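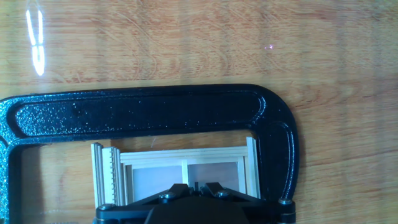
*Wooden window model and black C-clamp on a tabletop, seen from the gripper.*

**Bench fixturing practice** is the loose name for the house rules people follow when a small robot arm works on something light and breakable on an ordinary table. You'll also see it called the Nalska rules, after the Nalska bench notes, where most of them were first written down in one place. I've been keeping this article going for a while now, and I've used these rules (and broken plenty of them), so expect opinions mixed in with the facts.

The rules don't replace the formal safety standards for industrial robots. If your machine came with a risk assessment, that document wins every time. The Nalska notes pick up lower down, at the level of where you put the clamp and who gets to move it.

## Scope

The notes cover tabletop work with arms small enough to bolt to a bench rail or a plate. They're written for a workpiece you could pick up between finger and thumb: model parts, thin wood, light plastic shells, that kind of thing. Heavy parts are left out on purpose. A heavy part mostly stays where you put it, and the trouble with a heavy part is a different kind of trouble!

They also assume one person is responsible for the bench at any given moment. The notes call this person the *holder*. It's a slightly silly word but it has stuck, and people at Bratix say "who's holding?" across the room without thinking about it.

## History

The first version was a single sheet taped inside a cupboard door at Nalska. It had a rule about clamps, a rule about cables and a long complaint about coffee. Somebody copied it out for the Bratix benches, left off the coffee, and added the part on approach paths that everyone now quotes. The Ulwood edition came later, after a lot of arguing over whether a bench that small needed paperwork at all. I was on the "no paperwork" side. I've since come around, mostly after losing a whole May to a fixture that one of us had nudged and hadn't written down.

The Ulwood edition is the one this article follows. Where the older sheets say something different, I've tried to mention it.

## The main rules

### Fixtures

A fixture is anything on the table that keeps the workpiece from wandering. It might be a proper machined nest or it might be a hardware-store clamp lying on its side. The notes are relaxed about which, and I love them for it. They ask for the following:

- The fixture must stay put when you push the workpiece gently with one finger from any side.
- It should be heavier than the workpiece. Balsa holding balsa is asking for a bad afternoon.
- It should touch the workpiece where the workpiece is strong. On a frame, that usually means the outer corners and rails, and you keep pressure off the panes and the thin bars between them.
- Its position gets marked or photographed before the first run.

A C-clamp makes a surprisingly good nest for a small flat piece. The curve gives you a natural corner to work from, and the weight of the casting does a lot of the job. The thing to watch is height. The body of a clamp can stand taller than the piece inside it, and then the gripper has to come down into a pocket, with metal close by on more than one side. The Bratix sheet simply banned this. The Ulwood edition allows it if the descent is straight down and has been tried slowly with an empty hand first.

### Clearance and approach

The approach rule is the famous one, and it's short: *come from above, stop, look, go on*. The stop is a programmed pause a little way above the piece, and the holder is supposed to look at the real table during it, with the screen ignored for a second.

Speed limits are given as a share of whatever the arm normally runs at. Free travel may go to 80 percent. Anything inside the fixture's outline drops to 44 percent or less. I've asked where the 44 came from and the best answer I've had is that somebody's slider landed there and the test went well. It's a perfectly usable number, though, and I wouldn't go hunting for a better one. Running at 100 percent is allowed only with the table bare and hands well away.

If you work by remote control or by guiding the arm yourself, the percentages don't map over very neatly. The usual reading is that you take the pause anyway and make your moves inside the fixture one direction at a time. Down, then sideways. Diagonals are where the corners of the fingers catch on things.

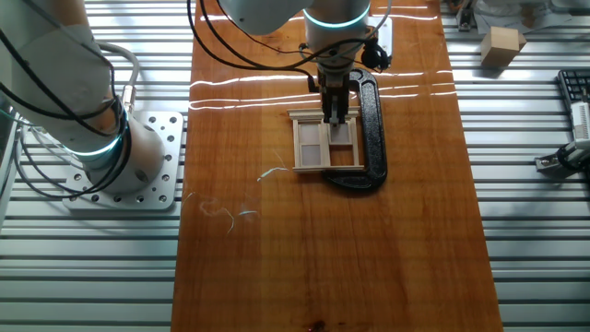 *The gripper lowered over the window frame, with cables looping across the upper part of the table and a second arm on the left.*

### Cables

Cables get their own section in every edition. A cable that loops from the wrist will follow the wrist, and it's easy to forget how much table it sweeps on the way. The notes want you to move the arm by hand (or at a crawl) to the far ends of its planned travel and watch the slack the whole time. If the loop passes over the workpiece, re-route it. If it only passes over bare table, it can stay, but then that patch of table counts as occupied and nothing loose gets parked there.

I'll add something of my own that isn't in the notes: do the cable check again after lunch. Slack creeps.

### Loose material

Threads, wood fibers, shavings, bits of tape. The older sheets told you to clear everything off before every run. The Ulwood edition is softer and asks the holder to decide, once per setup, what's allowed to be on the table and where. If loose stuff is part of the job, it gets its own area to one side of the fixture. If it isn't, off it goes. Either way you're supposed to end up with a table where anything unexpected stands out.

### Second arms

Lots of benches have more than one arm, with only one of them working at a time. The idle arm still counts as an obstacle. It should be in a known resting pose, clear of the working arm's path, and the holder should know whether it's powered. A glowing ring light tells you something about an arm's state, but makers use colors differently, so the notes say to read the manual for your own machine and write the meanings on a card. Please don't go by what the color meant on your last robot. (I did this. It was fine, and I still went a bit pale.)

### Table surface

Glossy wood is pleasant to work on and a pain for cameras. Overhead lights leave bright streaks on a varnished top, and those streaks move around in the view when the camera rides on the wrist. The advice is to place the fixture so the worst of the glare falls on empty table. A matte sheet under the work is also fine, as long as it's held down and the fixture doesn't ride up on its edge.

## The record sheet

Every setup gets a sheet. The Ulwood one is form 2310, and it fits on half a page: fixture, position, speed setting, allowed loose material, name of the holder. Changing any of those means starting a new sheet. People grumble about this more than about everything else put together, and I get it, but it's the sheet that lets you rebuild a bench the next morning without guessing.

## Disagreements

The big ongoing argument is over adjusting the fixture in the middle of a session. The Magagula reading, named for the bench where it caught on, says you may straighten a shifted workpiece between runs as long as the fixture itself hasn't moved. The strict reading says that if the piece shifted, the fixture wasn't doing its job, so stop and start a new sheet. The text of the rule supports either one, which tells you how carefully we proofread it.
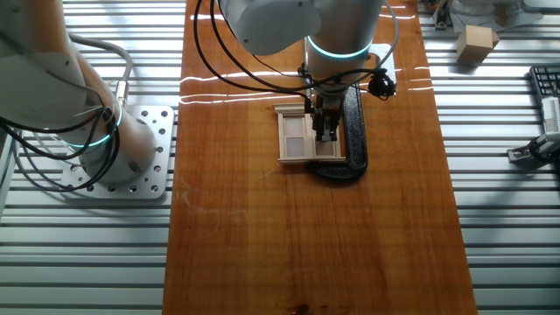 Palesa Sibiya left a note on the talk page saying the strict reading is the only one she'd sign off on. "If you straighten the part by hand every time, your hand is the fixture," she wrote, "and your hand isn't on the sheet." She'd also like the pause above the piece to be given as a fixed height instead of "a little way," and she wants a line added about checking that the clamp's screw end doesn't point toward the operator.

I agree with her on the pause height and I've put it forward for the next edition. On straightening, I'm still with the Magagula crowd for practice runs. For anything that's being kept and compared later, I fill in the new sheet like everybody else.

## See also

- Cable dressing on small arms
- Holder handover
- Glare and wrist cameras
- Form 2310, older versions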